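Istport Home Forum > Bedding and Laundry > Straw mat on the bed, what goes on top?

weretti_16
I sleep on a woven straw mat with a green border because it stays cooler than a mattress pad. The printed sheet on top slides every night. I paid 190 for the mat and don't want to pin anything through it.

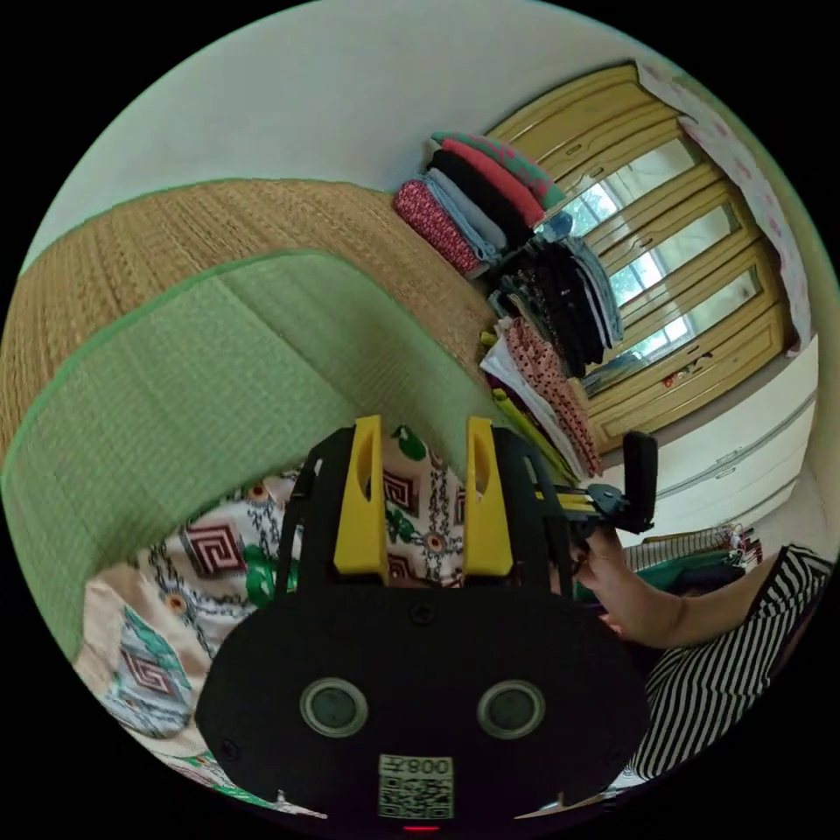
I've tried tucking it under at the foot end, and it still works loose by 3 a.m. Is there a fix that doesn't involve elastic straps?

drakos
Get a bigger sheet. You need 15 inches of extra fabric on each side or tucking is a waste of time.

floven14
Disagree with drakos. Extra fabric just bunches up under the mat and you feel it. I put a strip of rubber shelf liner between the mat and the sheet – cheap and it holds.

drakos
Shelf liner sticks to straw in hot weather. I had to peel mine off.

weretti_16
I'd rather keep rubber away from it. Second question, same print: I also fold clothes on the mat, and anything with a ribbed knit edge seems to snag on the weave.

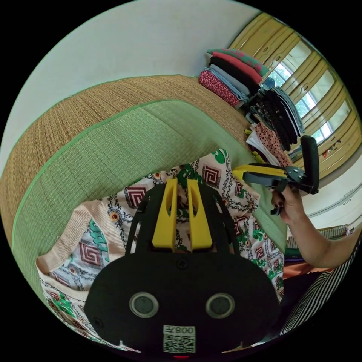 The green border is smoother, so I could fold on that part only, but it's narrow for anything bigger than a shirt.

floven14
Turn the knit parts to the inside before you lay it down. Or fold on a towel.

drakos
Towel, yes. We agree on one thing. Still say buy the bigger sheet.

weretti_16
OK, towel for folding. I'll measure the bed tonight and price a larger sheet.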